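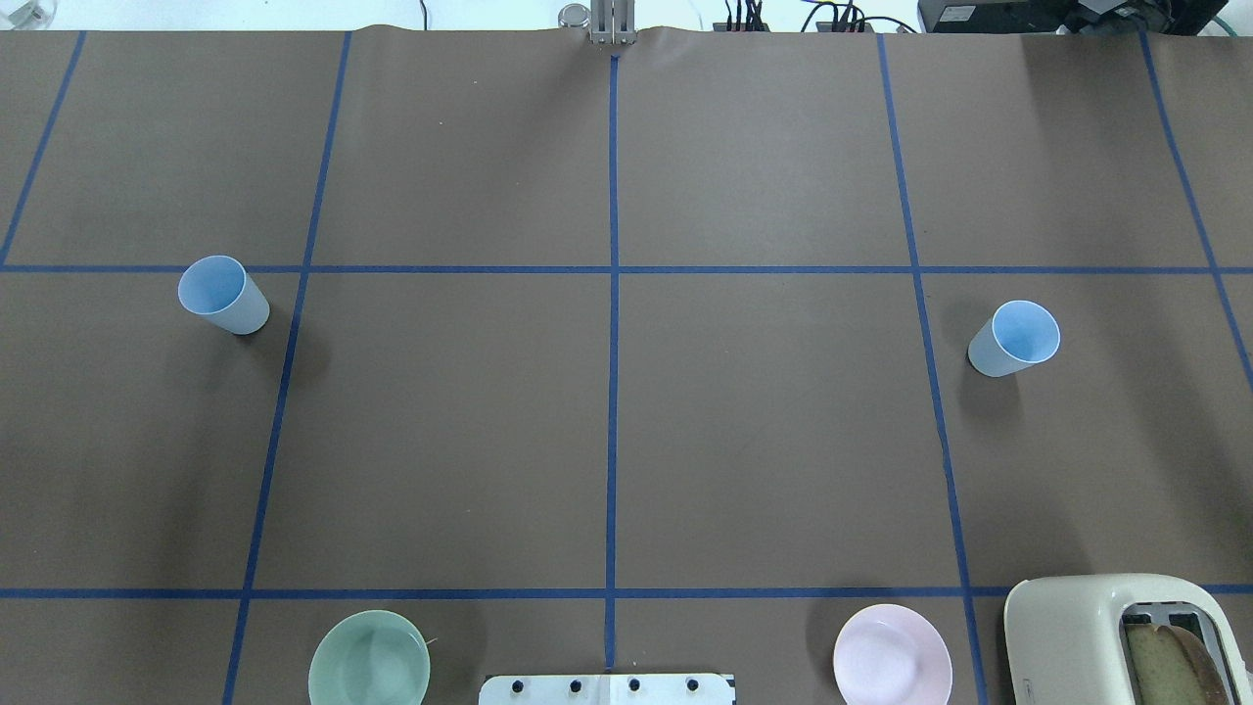
A success rate is a statement about a table

The Juno report has been passed around a good deal since May, and the figure everybody repeats is the same one: 136 trials of picking up one plastic cup and putting it inside another, with failures in only seven. I have read the report twice. I believe the number. I am much less sure what I have been told by it.

Start with the training data. The group collected 1025 demonstrations by teleoperation, all of them on one table covered in brown paper and marked off with blue tape. The tape is there so that a person can reset the cups to a listed position before each run. That is good housekeeping, and I wish more labs did it. But the evaluation runs used the same paper, the same tape and the same list. A policy that has watched a thousand stackings over a fixed set of lines has had every chance to learn the lines.

Wing-sze Mak, who wrote the evaluation section, is careful about this. She calls the test positions "held out," and in a narrow sense they are, as those exact pairs of cells were kept out of training. The cells themselves were not. Each appears hundreds of times in the demonstrations, paired with some other cell. I would call that interpolation, and I would have liked to see the word on the first page, where the success rate is. 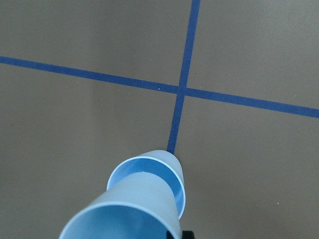
Would the policy still stack the cups if the tape came off the table?

The report can't say. The tape stayed down for every scored trial, and the only variation tried was in where the cups began. A short appendix covers 14 runs with the overhead lights dimmed, which went slightly worse, and that is all the change in appearance the system was asked to put up with.

My second complaint is about what counts as done. A trial is scored a success when one cup is inside the other at the end of the time limit. Regrasps are free. So is pushing a cup across the paper until it meets its partner. I don't object to a robot muddling through, as I muddle through most things in my own kitchen, but a clean insertion and a lucky shove go into the same column, and the reader gets only the total. Scoring the attempts in two or three grades would have cost an afternoon.

Then there is the comparison with the older Skovon baseline, which loses badly. It was trained on a fraction of the data. Perhaps it would lose anyway. Give it the full set and let us find out. 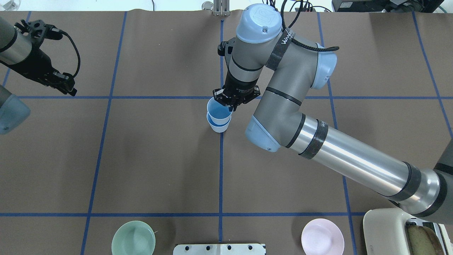
Houshang Ghasemi thinks I am asking for the wrong paper. A fixed table, he wrote to me, is how you learn whether one change to the training recipe made a difference, and if you vary the lighting, the surface and the cups all at once you learn nothing about any of them.

He has a point about comparing recipes. If the report had stopped there I would have nothing to write. It goes on, though, to a closing section on "general tabletop handling," and cups on a taped grid can't carry that phrase. My request is a small one: plain paper, cups of another color, positions chosen by somebody who hasn't seen the list, and the same trained weights. Print that number next to the first one, even if it is ugly.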